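Painting a tall pantry cabinet dark blue: satin or matte?
3 min read
Print | E-mail

millrace_jo
Posted November 1, 2018
We have a tall pantry in the kitchen, floor nearly to ceiling, and the honey oak has to go. I want navy. The paint store pushed satin for the washability. My sister did hers in matte and likes it better. Two kids, one dog, the pantry gets opened all day long. What did you use and how has it held up?

dkessler
Satin. Matte in a kitchen is asking for shiny spots where you wipe it. I did 200 doors and drawer fronts one year when I was painting for a living and the flat ones were the only callbacks.

Natalina Ferraro
I disagree with dkessler. Flat wall paint will burnish, sure, but a matte cabinet enamel isn't wall paint. I used Trodberg in matte on a full run of lowers and it wipes down fine with dish soap and water. Satin in a dark color shows every brush mark and every dent in the door, and with oak you will see the grain too unless you fill it.

dkessler
Depends who is holding the brush. If you sand between coats and use a foam roller on the flats, satin lays down fine.

pocketgopher
Whichever you pick, fill the grain first. I skipped it on oak and had to strip two doors. Bakis grain filler, two passes, sand with 220. Then a stain-blocking primer, tinted gray. Navy over white primer took me four coats. Over gray it took two.

millrace_jo
I didn't know about the gray primer, thanks. Does the filler go on the inside of the doors too?

pocketgopher
I didn't bother. You only see the inside when the door is open and you're looking for crackers.

Natalina Ferraro
I'd do the insides. They show more than you think with a tall door. Also take the hardware off and label it. Don't tape around it.

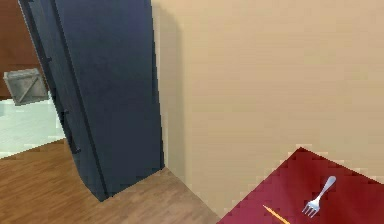
tallboy76
How long should a dark enamel dry before the doors go back on?

dkessler
Three days at the least, and a week if you can live without them. It feels dry the same night but it will stick to the bumpers and pull off when you open it. Full cure is closer to a month.

Natalina Ferraro
Agree with that one. Mine still marked with a fingernail at two weeks.

millrace_jo
Ordered a quart of the Trodberg in matte and one in satin. I'll paint both on the back of an old drawer front and let the kids at it before I decide. The pantry will probably wait until December.

Print | E-mail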